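Dusurow House - Waste Stations Gallery
Ground floor and service corridor

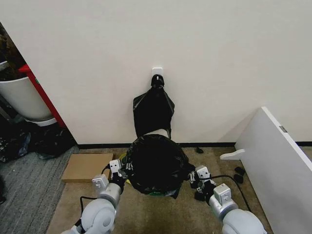

Page last changed: 2018-01-28

Station 16, service corridor. A small bin with a black liner stands on the floor against the wall, with a black bag on the hook directly over it. The hook is fixed to the wall by a square white adhesive plate, and no drilling is permitted in this corridor.

The building has 51 waste stations of this type, numbered from the Ballon Street entrance. They replaced the large shared containers on each landing, which were withdrawn in November. The numbering follows the cleaning route and does not match the room numbers.

Each station consists of a floor bin and a wall hook. Liners should be opened fully and turned down over the top of the bin before use. At Station 16 the liner is gathered over the rim and spills down the sides, so that little of the bin shows apart from a narrow strip of green at the base.

Bins are to remain directly below their hooks, against the baseboard. Offices that need a second bin may request one from Building Services - requests are normally met within 2 working days.

Glass, batteries and food waste are not accepted at these stations. Containers for glass and batteries are located in the Kistik Room, and food waste is collected from the kitchen on the Đàm Wing side.

Liners are issued in cartons of 248 and are kept in the supply closet next to the freight elevator. Departments are asked to sign for each carton. Hooks that have come away from the wall should be reported to Building Services with the station number and should not be reattached by staff.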